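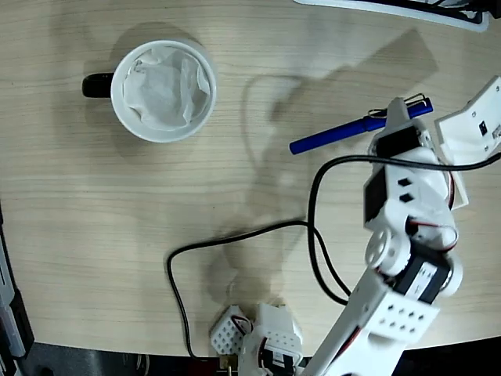 *Fig. 11. Desk top with mug and pen, before clearing.*

### 4.1 Clearing the desk top

Do these steps before you apply the Starnby wood oil.

1. Take all small things off the desk: pens, mugs, papers. Used tissues go to the bin, also those which were put inside a mug.
2. Check that each pen has its cap on. Put pens in the Gundo tray with the clip up.
3. Lift cables from the wood — do not pull them across it.
4. Wipe the top with a soft cloth, always along the grain.
5. Wait 16 minutes, then look at the surface from the side, against the light. Repeat step 4 if you see rings.

**Note:** One bottle (390 ml) is enough for almost 11 desk tops of the Cornwood size.

**Caution:** Do not put a hot mug on fresh oil. The oil needs 41 hours to become hard.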